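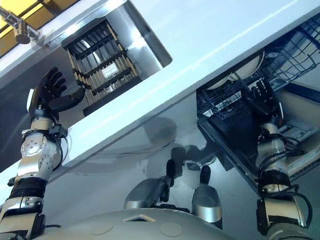

Where Does the Water Go? The Amazing Trip Down the Drain

Glug, glug, glug... slurp! You pull the plug, the water spins around, and off it goes. But where is it going? Is there a giant tank under your house? Does it pour straight into the ocean?

Get ready, because the water from your kitchen is about to take a pretty wild ride. We're going to follow it through a town called Clestesow, from a kitchen on Tripathi Street all the way to the Pramum River.

Stop one: the bendy pipe

If you open the cabinet under a sink (ask first!) you'll probably find a pipe with a big bend in it, shaped like the letter U or the letter P lying on its face. It's called a trap, and it is one of the cleverest things in your whole house.

Some water always stays sitting in the bottom of the bend. It works like a little water door. New water can push through, but smelly air from the pipes below can't get back up into your kitchen. Toilets have a trap too, built right into the bowl, and that's why there's always water in there.

The trap also catches things that are small and heavy. Plenty of rings have been rescued from one! 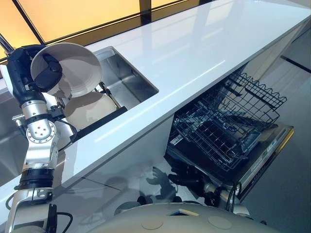

A white bowl above a kitchen sink. Dishwater is one kind of wastewater.

After the trap, the sink water meets up with water from the bathtub, the washing machine and, yes, the toilet. All of it together has a name: wastewater. It is mostly plain water. The rest is soap, bits of food, dirt, hair, pee, poop and toilet paper. Yuck, but also kind of interesting, right?

Stop two: under the street

Outside, the pipe from the house joins a bigger pipe called a sewer. On Tripathi Street the sewer is 12 feet down, deeper than most swimming pools. Every house on the block is connected to it. If your neighbor is brushing their teeth at the same time as you, your toothpaste might meet!

Here's a puzzle for you. Most sewers don't have a pump pushing the water along. So how does it keep moving?

The answer is gravity. Sewer pipes are laid on a gentle slope, so the water runs downhill, just like a marble on a tilted book. The slope has to be just right. If it's too flat, the solid stuff settles and gets stuck. If there's a hill in the way, a pumping station lifts the water up so it can start rolling down again. Clestesow has a lot of hills, and you can hear one of its pumping stations humming behind the skate park.

You've seen the doors to this underground world, too. They're the heavy metal lids in the road called manhole covers. There are 2,460 of them in Clestesow! Workers open them to check on the pipes, and sometimes they send a little camera on wheels down to look for cracks and tree roots. Tree roots love sewers. There's so much to drink in there!

Stop three: the cleaning plant

All the pipes in Clestesow end up at the Durkcombe Water Plant, at the low end of town. It takes 47 people to keep it running, and it never closes, not even in the middle of the night.

First, the water flows through metal bars called screens. They work like a giant comb and catch the big stuff: rags, sticks, wipes, and the odd toy dinosaur. Next it slows down in a long channel so that sand and gravel can sink to the bottom. (Coffee grounds and eggshells end up here too.)

Then the water rests. It sits in huge round tanks for a few hours, hardly moving. Heavy gunk sinks. Grease floats. A long arm turns very slowly and skims the grease off the top, while another scraper pushes the gunk away along the bottom.

Now comes the best part of all. Bugs! Well, not bugs with legs. These are bacteria and other living things so tiny you'd need a microscope to see them. They live in the next set of tanks, and they are HUNGRY. They gobble up the dirt that's still mixed into the water. Big blowers bubble air through the tank, because these little eaters need oxygen just like you do. It looks like a giant pot of chocolate milk boiling away (please do not drink it).

When the tiny eaters are full, the water rests again so they can clump together and sink. Many of them get sent back to the start of the tank for another meal. What a life!

Last of all, the water is treated to get rid of germs. Some plants use a chemical called chlorine. Durkcombe uses ultraviolet light, the same kind of light that gives you a sunburn. The water slides past rows of glowing lamps, and the light damages the germs so they can't multiply.

Stop four: the river

From the plant, the clean water runs through a pipe 200 yards long and out into the Pramum River. Ducks paddle there. Fish swim by. It isn't drinking water yet, but it's clean enough to go back to nature. Some of it will float up into the sky as vapor, turn into clouds and fall as rain. One day a drop of it might come out of a faucet again.

What about houses in the country?

A home that's far from town might not be joined to a sewer at all. Many of these homes have a septic tank buried in the yard. It's like a mini cleaning plant! Solids sink in the tank, bacteria get munching, and the water trickles out through pipes with holes in them, into the soil.

How you can help

Scrape leftover food into the trash or the compost before you wash a plate.

Never pour cooking grease down the sink. It cools, goes hard and can grow into a lump called a fatberg. (Real word!)

Only flush pee, poop and toilet paper. Wipes go in the trash, even if the package says "flushable."

Words to know

Trap: a bend in a pipe that holds water and blocks smells.
Sewer: a large pipe that carries wastewater away.
Bacteria: living things too small to see without a microscope.
Fatberg: a hard lump of grease and trash inside a sewer.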